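The slow return of the good table

My grandmother waxed her dining table every January, once the Christmas guests had gone and the leaves could be folded down again, and the smell of it (turpentine and honey, mostly) is still what I think of as the smell of a new year. I hadn't thought about it for ages until I went to Londville to meet Guilan Jiang, who restores old furniture in a former bakery behind the railway station and who makes, I should say straight away, a very good pot of tea.

She has 200 pieces on her books at the moment, and a waiting list that embarrasses her. "People used to ring me to ask what a thing was worth," she told me. "Now they ring to ask whether it can be saved, which is a much nicer conversation to have before breakfast."

Her oldest customer, Derek Fairclough, had come in that morning about a sideboard his parents bought in Drondholm, and he stayed for most of the afternoon, as I gather he often does. It has survived 3 house moves and a flood, and he wouldn't hear of replacing it. He wanted the ring marks left alone, too, every one of them – his mother's sherry glass made the biggest!

Guilan is rather on his side. She'll strip a piece back if she must, but she would far sooner clean it gently, feed the wood and let it keep its history.

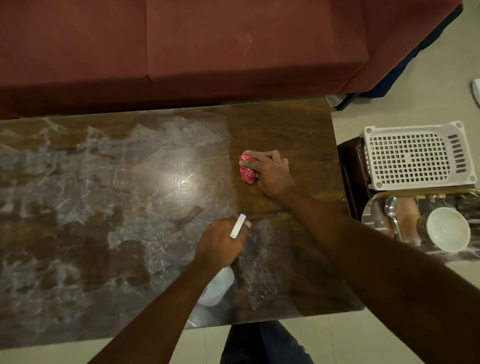
Her advice for the rest of us is cheerful and cheap. Use less polish than you think you need, work along the grain, and keep a soft cloth in the kitchen drawer where you'll find it. Move the table out of strong sunlight if you've the room, and if you haven't, turn it round now and again. And do sit at it, she says, with the newspaper and the crumbs and whoever happens to be home, as my grandmother's lot always did, elbows and all.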